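Home Contents Back Next Parts list Workshop pages Search

FELLIMON SET-UP GUIDE
Section 5: Bringing up the practice kitchen

Last revised 8 July 2025 by Dace Rebane, with corrections from Kurniawati Wibisono

If you have come straight from Section 4 you will have the software on your computer and a working joypad, and you are probably itching to get to the bench at Vididwood and make the real arm do something. Please bear with us for one more section. Fellimon is the program we use to rehearse every job in a simulated kitchen before we try it on the workshop arm, and an evening spent here will save you a good deal of standing about later on. It also means you can do all your clumsy learning at home with a cup of tea, when somebody else has the bench booked.

The practice kitchen is called Vevetti. It is a table laid with crockery and cutlery, a few bits of food, and the arm on its pedestal at one side. The job we start everybody on is the carrot: lower the gripper over it, close the fingers, lift, carry it across and let go. Kurniawati built most of the table and has a soft spot for it, so if you find something that sinks through the wood or jitters on the spot, write it on the Vevetti page and she will be delighted to hear from you.

5.1 Before you begin

You will need the Fellimon folder, the scene file for Vevetti and the joypad. A mouse is very nearly essential too, as turning the view with a laptop touchpad is a miserable business. Close your web browser if your machine is an old one. Dace's laptop is older than some of our members' cars and it copes perfectly well so long as nothing else is asking for attention.

Note: The practice kitchen does not need the network. If the program asks to look for the workshop arm when it starts, choose Practice only. You can change your mind later from the Session menu.

CAUTION: Never leave a computer running Fellimon plugged into the control box at Vididwood while you practise. In Practice only mode it should send nothing down the cable, and in all our testing it has sent nothing, but the cable should be out all the same.

5.2 Loading the table

1. Start Fellimon and wait for the grey start page. The first start after an update is slow and the window may look as if it has frozen. Leave it be.

2. Choose Open scene, then Vevetti, then Table laid. There is also a version called Table bare, which is useful for checking the joypad but rather dull to work with.

3. Watch the objects settle. Everything on the table is dropped from a hair's breadth above the wood so that nothing begins life stuck inside something else, and for a moment you may see the cutlery shiver. Give it a slow count of five.

4. Press Home on the joypad. The arm should travel to its resting pose and stop with the gripper pointing down. If it goes the long way round, your home pose is left over from an earlier scene; choose Forget poses and press Home again.

5. Save the scene under your own name before you touch anything else. We share one folder, and a carrot abandoned in the middle of the floor has a way of becoming everybody's starting point.

5.3 Setting up your two views

Beginners nearly always try to work from a single view, and we did as well. The room view tells you where the arm is in relation to everything it might knock into, and it is the one to watch while you travel. It is hopeless for judging the last little bit of the approach. For that you want the close view, which rides along with the gripper and looks past the fingers.

6. From the View menu choose Room. Turn it with the mouse until you can see the tabletop as well as the pedestal. You want the cutlery and the crockery all in sight, with the arm to one side where it doesn't hide what you are working on.

7. Open a second window and choose Close. Don't try to turn this one. It is fixed to the gripper, and whatever is below the fingers in the room may be anywhere at all in this window, so take a minute to get used to it. Moving the wrist a little each way helps enormously.

8. Put the two windows side by side, press Grid off, and set Shadows to Hard. The soft shadows are prettier, but they slow the whole thing down. Hard shadows have jagged edges and you will stop noticing them before long.

Room view first, then the close view:
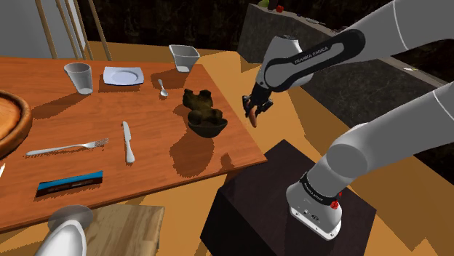
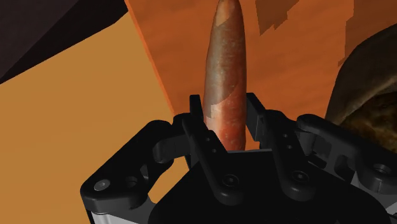

9. Set the joypad speed to Slow for your first session. Medium feels comfortable almost at once and then, just as you are getting pleased with yourself, you will sweep the glass off the table. Slow is the setting we use for the real arm in any case, so your hands may as well learn it.

10. Choose Save layout. The windows will come back in the same places next time, provided you are using the same screen. If you go from a laptop to the big monitor in the workshop you will have to arrange them afresh, and we are sorry about that. It is on the list.

5.4 The carrot run

Now for the pleasant part. Take this slowly and keep your other hand near the space bar, which stops everything.

11. Bring the gripper across the table well above the glass, using the room view. Sideways first, then down. It is tempting to do both together, and one day you will, but on the real bench a diagonal move over crockery makes everyone nearby hold their breath.

12. Open the fingers fully before you come down.

13. Change to the close view for the last part of the descent. Line up so that there is a similar gap on each side of the carrot. If one finger is nearer, don't shove the carrot over with it; lift a touch, shift across and come down again.

14. Close the fingers with short taps of the left trigger. Stop when the force bar turns amber. Holding the trigger down closes them all the way at once, and the carrot may squirt out sideways like a bar of soap. This is funny the first few times.

15. Lift straight up, pause, and look at both views. The force bar should sit still. If it is creeping down, the grip is slipping and you would do better to put the carrot down again on purpose than to let it fall.

16. Travel to where you want the carrot to go, lower it until the force bar flickers, and open the fingers in the same short taps.

17. Press Home, then Reset objects.

Do this until you have managed 10 runs in succession without dropping anything. It need not be on the same evening. Write each session in the log with the scene name, your speed setting and anything odd that happened, however small. "Carrot rolled" is a perfectly good entry.

Note: Reset objects puts the food and the crockery back but leaves the arm where it is. If the gripper is in the way when the objects return they will fly off in every direction. That is why step 17 has you press Home first.

5.5 When things go wrong

The arm stops and the joypad buzzes.
You have reached the end of a joint's travel. Back off the way you came. If it keeps happening in the same spot, turn the wrist before you set off so that there is more room left at the far end.

Everything is sluggish.
Check that Shadows is still on Hard, then make the close window smaller. Raju, the little logging add-on, can also gum things up when its file has grown large. Choose Raju from the Tools menu and press Start new log. Your old log is kept.

The fingers close but the carrot stays behind.
You are too high, or the grip setting has been changed by the last person to use the shared folder. It should read 31 for the carrot. Anything much higher and you will see the force bar go straight from green to red.

The cutlery won't be picked up at all.
It is thin and lies flat, and the fingers meet the table before they can get round it. We haven't cracked this one. Kurniawati has been trying with the fork since January and has a page of notes which she will gladly go through with you if you have the time.

The table looks right but the arm is missing.
You have opened the scene file by double-clicking it. Close it and go in through Open scene as in step 2.

5.6 Moving on to the bench

Once your log shows the clean runs, send it to Dace and she will find you a place on the bench rota. For your first three sessions on the real arm somebody experienced will sit beside you with a hand on the stop button, and they will ask you to talk through each move before you make it. It feels silly, and we all did it.

CAUTION: The real table at Vididwood is a little lower than the one in Vevetti. Always load the bench offsets (Section 6.2) before you connect, and make your first descent over the foam block with nothing in the gripper.

Bring your saved scene on a memory stick, as the workshop computer cannot see the shared folder from the bench side of the room. And do bring a carrot, a fat one if you can get it. The workshop fridge usually has some at the bottom, but they tend to be past their best and have gone rather bendy.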